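首页 > 木器养护 > 桌面 > Nislow 桌面蜡油

Nislow 桌面蜡油(300毫升,罐装)
Stumunora 木器养护
页面更新:2019年7月5日

套装价:498元
套装内容:Nislow 蜡油一罐,300毫升;Dritau 桌面清洁液一瓶;棉布三块;灰色百洁垫一片;说明纸一张
可选色调:原色 / Saliba 浅木色 / 深木色
试用装:50毫升,单卖,不含布,布请自备,旧T恤很好用

给每天都要被使用的木头桌子。

很多木器养护产品的介绍里都有一张桌子,桌上有一个白瓷花瓶,花瓶里有一枝不知名的干花,除此以外什么都没有。我们也羡慕那样的桌子。那样的桌子大概一年擦一次灰就够了,用不着买我们的东西。

Nislow 是给另一类桌子准备的。早上当餐桌,中午当快递拆箱台,下午当书桌,晚上又当餐桌,中间还短暂地当过熨衣板,熨出过一块白印,用一只果盘压着,压了两年。果盘已经搬不走了,一搬走全家都会看见。

如果您家也有一只这样的果盘,请往下读。

一、它是什么

Nislow 是一种软膏状的蜡油,由植物油和蜂蜡、棕榈蜡调成。擦在木头表面以后,油的部分往木纹里走,蜡的部分留在外面,形成很薄的一层。这一层不亮,摸上去有一点涩,干透以后变得顺滑。它挡得住打翻的水、滴下来的汤和杯子外壁的水珠,前提是您在合理的时间内把它们擦掉。所谓合理的时间,我们的理解是吃完这顿饭以前,您的理解若是下周末,建议考虑玻璃板。

它不是漆。漆是在木头外面穿一件雨衣,雨衣破了要整件脱掉重来。蜡油更像护手霜,薄了就补,哪儿干补哪儿。代价也和护手霜一样:要一直补下去。有顾客来信问有没有“一次涂完终身不用管”的型号,我们没有,做这行的同行如果有,请转告我们,我们想买一罐。

罐子是铁皮的,盖子要用硬币或者勺柄撬。我们试过旋盖,旋盖好看,也好开,用过三次以后蜡油进到螺纹里就再也打不开了。于是退回了撬盖。勺子撬完请洗一下再放回抽屉。

二、适合哪些桌子

适合:实木桌面,没有上漆的,或者以前上过木蜡油的;木皮贴面,只要表面没有封漆;没有封漆的竹桌面,竹子吃油少,用量减半。

不适合:钢琴漆、聚酯漆、任何照得出人影的表面。蜡油进不去,只会在上面躺着,等您的袖子来把它带走。三聚氰胺贴面也不适合,那种桌面用湿抹布就很幸福了,不需要我们。

分不清自己家的桌子属于哪种,可以做一个滴水的小试验。在桌子不起眼的角落滴一滴水,等五分钟。水滴圆鼓鼓地立着,下面的木头颜色没变,说明有漆或者保护层还健在,先不用买。水摊开了,木头颜色变深了,说明保护层已经走了,可以买。水滴不见了,桌上也没有印子,请检查一下家里的猫。

老桌子另说。从长辈那里接过来的桌子,表面可能有虫胶、桐油、清漆,也可能三样都有,按年代一层层叠着。这种桌子请先在桌底试,桌底试好了再试桌腿内侧,最后才轮到桌面。我们见过有人直接从桌面正中央开始,那位顾客后来买了一块很漂亮的桌布。

三、三种色调怎么选

原色。没有加颜料。擦上去以后,木头会变成它被水打湿时的那种颜色,通常深一点、黄一点。胡桃木和樱桃木很好看,橡木也不错。松木会变得比较暖,暖到什么程度取决于松木的年纪,老松木本来就黄,再暖就有些像蜂蜜蛋糕。

Saliba 浅木色。加了很少的白色颜料,抵消油带来的黄。给白蜡木、枫木、桦木、浅色橡木用的,目的是让桌子擦完以后看着跟没擦一样。这是我们卖得最好的一个色调,也是收到疑问最多的一个色调,疑问的内容是:“擦完跟没擦一样,是不是坏的?”

深木色。给已经染过色的桌子补色用。请不要用它把浅色桌子变成深色桌子,它没有那个本事,只会让浅色桌子看起来像是没洗干净。想换颜色请用专门的染色剂,再用原色封上。

三种色调可以叠着用,先深后浅或者先浅后深都可以,只是下次补的时候您得记得自己当初干了什么。说明纸背面印了几行空格,可以写下日期和色调。经验告诉我们,说明纸会在第一周内消失,所以建议写在罐底。

四、浅色桌面的几句题外话

浅色木头桌面这几年到处都是。家具店喜欢它,因为拍照好看,屋子显大;买的人喜欢它,因为家具店拍照好看。然后它进了家门,迎面而来的是酱油、红茶、圆珠笔、火锅底料和一种谁都说不清来源的蓝色。

深色桌子也会脏,只是它替您保密。浅色桌子不保密。一杯咖啡在胡桃木上留下的圈,您要侧着光才找得到;同一杯咖啡放在白蜡木上,站在门口换鞋的人都能看见。

还有一种不太被提起的污渍来自布和纸。湿的毛线帽、新买的牛仔裤、刚从雨里拿回来的印花袋子、报纸、彩色餐巾纸,压在没有保护的浅色木头上过一夜,第二天可能会把颜色留下一点。印在布上的颜料大多数是老实的,干着放没有问题,潮着压就看运气。所以我们在说明纸上写了一条:潮的布袋不要在桌上过夜。有人问这一条是不是太琐碎了,我们自己办公室的桌子上有一块浅浅的橘红色,位置在靠窗那边,欢迎来看。 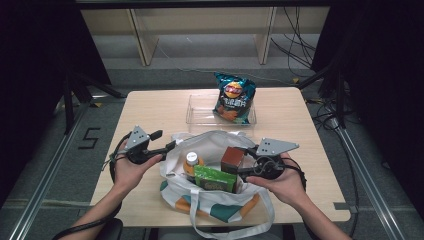
浅色木方桌,桌上一只敞口的白色手提袋,印有橙色和青色的色块,长提手垂在桌沿外。

桌沿是整张桌子最先磨坏的地方。桌面中央其实没什么人碰,盘子放下去,盘子拿起来,就这样。桌沿要承受小臂、手表带、围裙扣子、包带来回蹭,还有人站起来时往上撑的那一下。很多人的桌子中间像新的,靠自己坐的那一侧边沿已经发灰发毛。补蜡油的时候,边沿可以多给一遍,转角再多给半遍。侧面的端面木纹是断开的,像一把吸管的口,吃油吃得特别快,第一次擦下去几乎立刻就没了,请不要惊慌,也不要一气之下倒半罐上去。

五、怎么用

需要的东西:半天时间,一个通风的房间,套装里的布,一副手套(可选),一个不会在这半天里突然想吃饭的家庭。

第一步,清空桌面。这一步在说明纸上只有四个字,实际用时常常占到整个工程的一半。桌上的东西请真的拿走,不要推到另一头擦完再推回来,我们每年都会收到用这种方法擦出一条分界线的照片。

第二步,清洁。把 Dritau 清洁液倒一点在布上,顺着木纹擦一遍,再用拧干的清水布擦一遍。Dritau 是弱碱性的,专门对付油腻,气味像没有加香味的肥皂。不要把它直接倒在桌上。擦完等桌面干透,冬天久一些,夏天短一些,梅雨季节请改天。

第三步,打磨。摸一下桌面,如果是顺的,跳过这一步,去喝口水。如果发毛、有倒刺,用灰色百洁垫顺着木纹轻轻磨。顺着木纹,这四个字值得再说一遍。横着磨出来的细痕平时看不见,上了蜡油以后会全部出来跟您打招呼。磨完用干布把粉擦掉,桌沿底下那条缝里也有粉。

第四步,上第一遍。用布蘸蜡油,量要少。少到您觉得这肯定不够,那就差不多了。打着圈揉进去,再顺着木纹收一遍。揉的时候会看到木头颜色一片一片地变过来,这是整个过程里最令人满意的部分,很多人擦着擦着就把椅子、砧板、相框和一把木梳也擦了。砧板请看后面的问答。

第五步,等二十分钟,把多余的擦掉。这一步是成败所在。留在表面没有被吸收的蜡油,不会慢慢变成更厚更好的保护层,它会变成一层粘手的东西,沾灰,沾纸,沾猫毛,沾您对生活的看法。用干净的干布擦,擦到布上几乎带不起东西为止。

第六步,过夜以后上第二遍,做法和第一遍一样,用量再减一半。第二遍以后放一天就可以轻轻地使用,放一个星期再上热锅和隔热垫。请注意顺序是热锅在隔热垫上,隔热垫在桌上。

用过的布请注意。浸了植物油的布团成一团,会在里面慢慢发热,严重时会自己烧起来,任何含植物干性油的产品都有这个问题,请认真对待。用完立刻摊平在室外晾干,或者泡进水里,再丢掉。这一段我们没有开玩笑的打算。

六、用量

按边长70厘米左右的小方桌计算,一罐擦两遍绰绰有余,剩下的够以后补很久。长餐桌连同四把椅子也够用,前提是按第四步说的那个量来。50毫升试用装适合一张小茶几,或者一张方桌只擦一遍,或者只擦那一块果盘底下的地方。

没擦过的干木头第一次会多吃一些,以后就少了。如果发现一罐一次就见底,多半是擦得太厚,请回去读第五步。

七、日常与补擦

平时用拧干的湿布擦,再用干布带一下。洗洁精偶尔用一次没关系,天天用会把蜡层带走。酒精、漂白水、去污粉、魔术海绵都请不要用。魔术海绵尤其要提一句,它非常能干,能干到把污渍、蜡层和表面一点木头一起带走,留下一块干净得与周围格格不入的地方。

天天用的餐桌,我们建议一年补两次,春天一次,十月再一次,赶在暖气开起来以前。暖气一开,屋里一干,没有油的桌面会收缩,接缝会出来,严重的会裂。裂了以后蜡油能让裂缝颜色自然一些,合不回去。

局部补擦很简单:哪儿发干发白,清洁,等干,揉一点,擦掉。与周围的交界处不用刻意处理,过几天就融在一起了。有完美主义倾向的顾客通常会从补一小块开始,以重擦整张桌子结束,请预留时间。

八、几种常见印子

白色水印。杯子放久了的那种圈。蜡层里的潮气,多数可以用蜡油加干布用力揉掉。揉不掉的,先用百洁垫顺纹轻磨几下再揉。

热印。外卖盒、热锅、熨斗。浅的跟水印一样处理,深的已经进到木头里了,要打磨。熨斗留下的通常有一个非常清楚的形状,打磨的时候范围放大一些,否则您会得到一个形状非常清楚的浅坑。

黑色圆圈。铁锅或者铁罐子底部有水,和木头里的单宁反应出来的,橡木最容易有。蜡油对它没有办法,要用草酸,草酸请找专业的人或者认真读它自己的说明。顺便说,我们的罐子也是铁皮的,撬开以后请放在一张纸上。是的,这条是从教训里来的。

圆珠笔。当天的,用清洁液加耐心。隔了一学期的,打磨。如果写的是小朋友的名字,有些家庭最后决定在上面封一层蜡油留着,我们觉得这也是一种用法。

酱油和红酒。及时擦就没有事。不及时的话,浅色桌面会留下淡淡一圈,补一次 Saliba 能遮掉一部分,剩下的部分请放果盘。

九、常被问到的问题

能擦砧板吗?
可以擦,但不划算。砧板天天洗天天切,蜡层待不住,用单纯的食用级矿物油就行,便宜得多。我们知道在自己的产品页上劝人买别的东西不太聪明。

有味道吗?
有。像坚果加一点点旧书店。开窗的话两三天散得差不多,阴天久一些。闻不惯的人说像刚拆封的画具,也差不多。

干了以后小孩趴在上面写作业行吗?
完全干透以后可以。没干透的时候趴上去,作业本会粘住,到时候跟老师解释的内容请自行组织。

可以擦地板吗?
不建议。这一款比较软,踩在脚下磨得太快,另外刚擦完的时候滑。

跟别家的木蜡油能混用吗?
以前上的是别家的油或蜡,清洁以后一般可以直接补我们的,先在桌底试一小块。两罐倒在一起搅匀这种混用请不要做。

罐子里的蜡油上面有一层油浮着,是不是坏了?
天热就会这样,用小棍搅匀即可。完全结成硬块、有酸味的才是坏了。

冬天太硬挖不动怎么办?
连罐放在温水里坐一会儿,盖子先撬松。不要放微波炉,铁罐,您懂的。

开封以后能放多久?
盖严了放在阴凉处,两年内用完最好。盖子没盖严的,表面会结一层皮,揭掉还能用,揭下来的皮参照上面处理布的办法处理。

三种色调都想试怎么办?
每种色调都有50毫升的试用装。也可以先买原色,原色不满意的时候再来,满意的话您就省下了。

送人合适吗?
看送给谁。送给刚买了实木桌子的朋友,他会礼貌地收下,半年以后突然非常感激。

十、关于包装和发货

套装用纸盒发,里面填的是碎纸,没有泡沫粒。碎纸是我们自己碎的,偶尔能看到上个季度的送货单,拼起来没有什么有意思的内容,已经有顾客替大家拼过了。

夏天高温路段蜡油可能在途中化开再凝上,表面会有一圈一圈的纹,不影响使用。罐子磕瘪了一点也不影响使用,漏了请拍照,我们补发。偏远地区的运费在结算时显示,显示多少就是多少。

退换:没有开封的,收到后三十天内可以退。开了封但是发现自己家桌子有漆的,也可以来信商量,这种情况比想象中常见,第二节就是为此写的。

十一、规格

品名:Nislow 桌面蜡油
容量:300毫升 / 50毫升
形态:软膏
色调:原色、Saliba 浅木色、深木色
光泽:哑光,用力抛可以到很淡的丝光
主要成分:亚麻籽油、蜂蜡、棕榈蜡、橙油;浅木色与深木色另含颜料
适用:室内未封漆木质台面
不适用:户外、地板、漆面、贴塑面、砧板(理由见上)
表干:过夜
可放热物:一周以后,垫隔热垫
储存:阴凉,盖严,远离火源和好奇的人

相关产品

Dritau 桌面清洁液,单瓶装。套装里那一瓶用完以后买这个。
灰色百洁垫,五片装。厨房里那种绿色的太粗,请不要代替。
棉布,十块装。没有花纹,没有绣字,边没有锁,纯粹是布。
果盘。我们不卖果盘,但经常有人问。

加入购物车 | 收藏 | 向我们提问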